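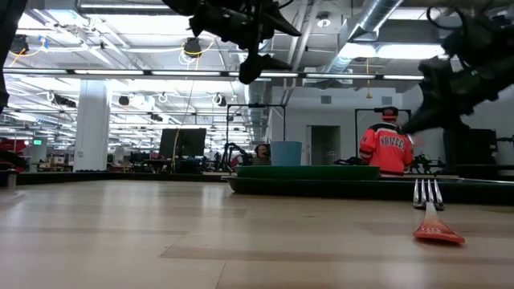
Trukeck two-arm kit, second version: a long-ish review

Posted in Workshop reviews

I should say at the start that I didn't want us to buy this. Montri Pongsiri did, and he talked most of the Starnport workshop into it while I was away in March. So read what follows knowing that I came to it in a bad mood.

The kit is a pair of black arms with two-fingered grippers, a box of brackets and far too many cable ties. You supply the bench, the computer and the patience. Trukeck says it can be put together in a weekend by "confident hobbyists". It took me and Eugénie Baudry 9 evenings, and she builds lifts for a living.

The build

The joints come ready assembled and they are the best part. No slop that I could feel, and the bolts are decent steel. The manual is a different matter. Step 30 tells you to fit the wrist cable that you should have fed through the forearm at step 12, so off comes the forearm again. We did that on the first arm and then, to my shame, on the second.

Mounting is where you will spend your money. The bench clamps in the box flexed so badly that we gave up on them and used a set from Pons, which were dearer than I'd like and have been fine. Budget for a proper frame as well. Two arms this size will find any weakness in whatever you bolt them to, and a wobble at the base is a much bigger wobble at the fingertips.

Cables: leave more slack than you think. The loop has to clear the arm at full reach and still keep out of the way when it folds back. I'd have paid extra for a sleeve.

What it's like to use

We've been trying it on tableware, mainly a fork, a plate, a cup and a dark tray. The maker's own demo uses foam cubes, and I can see why. Foam cubes forgive you. A fork lying on a table has very little height for a pointed finger to get under, and if the tines are resting on the tray you have that to worry about too. Fat handles are kinder. A plain cup is the easiest thing we've given it and a plate is the worst.

Working by hand control, with a person steering both arms, I could lay a place setting after a fashion. Eugénie is better at it than I am. Left to the software, it is hit and miss, and I would not call it "kitchen ready", whatever the box says. My advice is to start with one arm and ignore the other until you're sick of it.

The software is also the part I trust least. It wants an account, it wants to update itself just as you've got going, and the calibration screen forgets the second arm if you close it in the wrong order. I wrote to support and got a polite answer from Þröstur Zoëga, who said a fix was coming. It may have come by the time you read this.

Noise is fine. A low whirr, and a click from the elbow on arm 2 that I'm told is normal.

Would I buy it?

With my own money, no. For a shared workshop with a few stubborn people in it, perhaps, if you can get it second-hand. Fatima Naidoo had a go with the Comivgate arm at her place and reckons it's weaker but far easier to set up, and I'd want to try that before paying full price for this one.

Good: joints, bolts, grip on chunky things.
Bad: manual, clamps, account nonsense.
Worth knowing: there are no spare fingertips in the box, so order some with the kit.

Montri would like it noted that he gives it a higher mark than I do.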